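# Coltatance two-arm bench cell: notes from the Sturham open day

12th February

I went to the Sturham open day to look at one thing, the Coltatance bench cell, and I had it more or less to myself for some 2 hours in the morning. We do small repair and assembly jobs and have been thinking about a cell like it since September.

The cell is a pair of arms on one rail, facing a worktable with walls on three sides. The job on show was tidying a bench after a plumbing repair. The arms pick up hand tools, put them where they should go and move on to the next. It sounds dull, but it is close to what we would want it for.

The operator ran the clearing job 8 times while I was there. It finished without help on 7 of them. On the other run the left arm took hold of a wrench too near the end, the tool swung round and the operator pressed stop. Starting again took less than a minute, with no need to send the arms home first. I liked that. The Dehghan cell we tried last year made you go through the whole start-up again.

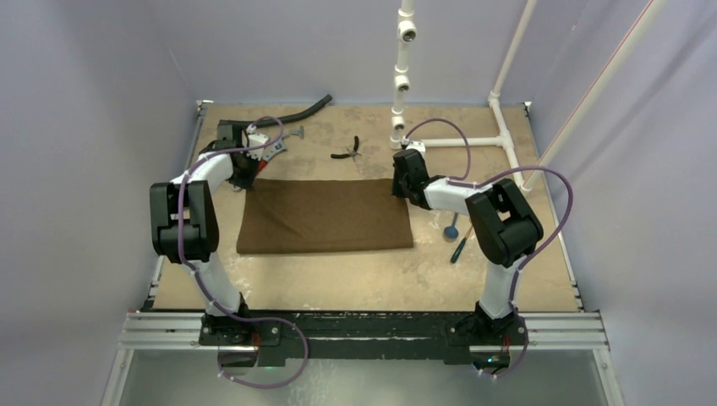
Speed is fair. A person would clear the same bench in a quarter of the time, and the sales staff didn't pretend otherwise. The arms slow down a lot when they come near each other, and you can change how cautious they are, though only from a menu that took the operator a while to find.

Small parts are the weak point. Pliers and screwdrivers were no trouble. Bolts were picked up on the second or third try, and soft things like cloths came up by one corner and had to be put down again. I asked about other finger pads and was told Brestska makes a softer set that fits. They had none there to try.

Cables are my other complaint. They run outside the arms in big loops, and on our floor I would expect one to catch on something sooner or later. A sleeve or a few clips would do.

Noise was low enough to talk over. The table showed its wear, but the arms moved smoothly and I saw no shake when they stopped. The manual is 560 pages, printed, with a decent index - I looked up three things and found them all.

I would give it four out of five for tools and two for small parts. We have asked for a week's trial with the softer pads, and I'll add to this page once we have had it.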